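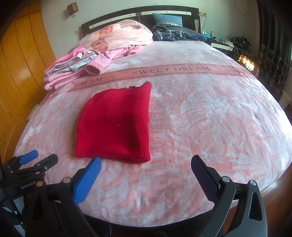 Prenda roja de punto doblada sobre la cama, entre los dos dedos de la pinza de mano.

Grabar ejemplos de doblado de ropa en un dormitorio

Esta guía explica cómo grabamos las demostraciones de doblado con la pinza de mano para el proyecto Lollimero. Sirve para jerséis, camisetas y otras prendas blandas.

Antes de grabar

1. Libere el centro de la cama. La ropa que ya está doblada puede quedarse junto al cabecero.
2. Estire la manta. No importa que sea estampada; conviene incluso alternar mantas lisas y con dibujo entre sesiones.
3. Encienda la luz del cuarto y no la cambie hasta terminar la serie.
4. Abra y cierre la pinza varias veces. Las almohadillas deben estar limpias de pelusa.

La grabación

Empiece con los dedos separados y la prenda completa a la vista. Espere dos segundos sin moverse. Acérquese despacio, cierre sobre una sola capa de tela y lleve el borde hasta la línea del pliegue. Abra del todo antes de retirar la pinza.

En el punto acanalado, oriente los canales siempre igual al empezar. Si el bajo se enrolla, no lo corrija con la mano libre: hágalo con la pinza o déjelo así.

Cada serie consta de 40 repeticiones. Entre una y otra, deshaga el doblado y deje caer la prenda en otra posición.

Qué se descarta

Se borran las tomas en las que la mano tapa la prenda o se cae la pinza. Los intentos fallidos que se corrigen en la misma toma se conservan, con la etiqueta «recuperación».

Juwita Ong revisa las series antes de subirlas. El lote de agosto quedó en 637 tomas válidas; el objetivo para esta tarea es llegar a 3000.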